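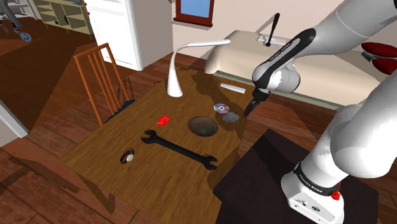
Wultness Quarantine Station

The Wultness Quarantine Station is a former maritime health station on the northern shore of Plurkitz Harbour. Ships bound for the port had to stop there so passengers and crew could be checked for infectious disease before anyone set foot in town. I've been keeping this entry going for a few years now, so forgive me if I wander off a bit — there's a lot to love about the old place!

The station was built on 21 hectares of scrub that no farmer wanted. Ships flying a yellow flag anchored off the point, and a doctor was rowed out to have a look at everyone on board. If somebody had a fever or a rash, the whole lot came ashore, healthy or otherwise, and stayed until they were cleared. The usual stay was 10 days, though it could be much longer if a new case turned up (the clock went back to the start each time, poor things).

At its fullest the station held 600 people, housed according to what they'd paid for their ticket. First class had verandahs and a proper dining room. Steerage had long dormitories and did their own washing. My favourite building is the luggage shed, where trunks and bedding went through big steam chambers on rails. Leather shoes didn't cope well with that, and the complaint letters are terrific reading.
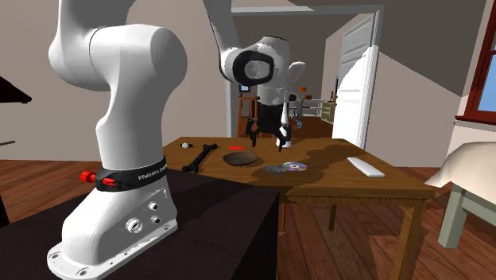

The admissions books list 3289 arrivals, but I wouldn't treat that as the full tally, as one volume was lost to water damage and babies weren't always written down. Spelling is a real headache too. If you're chasing a family name, try it three or four different ways before you give up.

Smallpox was the main worry in the early years, then influenza. Once most travellers came by air, the work shifted to the airport clinic and the wards were used for storage.

The Dalsgaard wing, which was the isolation hospital, is now the museum. It closes every June for maintenance. The cemetery is up the hill past the boiler house — wear decent shoes, the track is steep and gets slippery after rain.

See also: Droken Point Lighthouse; Plurkitz Harbour; Yellow flag (shipping)

Last updated February 22, 2024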